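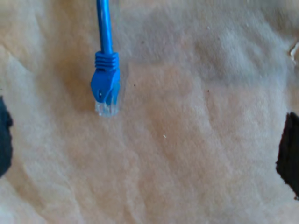

Evening, and the Vonent people have been again about their broadband. A young man on the step with a tablet and a lanyard, wanting to know if I was happy with my speeds. I said I was happy with my tea, which was going cold. He told me the new line would be "life-changing" and would cost me 15 pounds a month less for the first 5 months, and when I asked about month six he had to scroll for quite a while. I have a blue network cable with one of those ribbed collars above the plug, and as far as I can tell it carries the same internet it did in March, when Jurnden promised me the same miracle in a different colour of leaflet.

Rattana signed up, of course. She says her films don't stop any more. I was round there last May for a whole film and it never stopped then either, though I kept that to myself.

What bothers me is the letter that came with it. "Nearly 3000 homes in your area have already switched." Which area? There can't be that many in the village if you include the sheds. Josphat rang them up to ask and was on hold so long he did the ironing. They told him "area" was a flexible term. He also got out of them that the box in the hall must be kept clear on all sides, upright, and away from fish tanks. He hasn't got a fish tank but he was quite put out on behalf of those who have.

My old contract has a reference ending 587 and I can't find the rest of it. I've been through the kitchen drawer and the biscuit tin. Found the guarantee for the toaster, expired, and a key to something.

I'll ring Jurnden in the morning and say I'm leaving, and see what they offer. Rattana reckons they always knock something off. We'll see. Rain on and off since four and the washing still out.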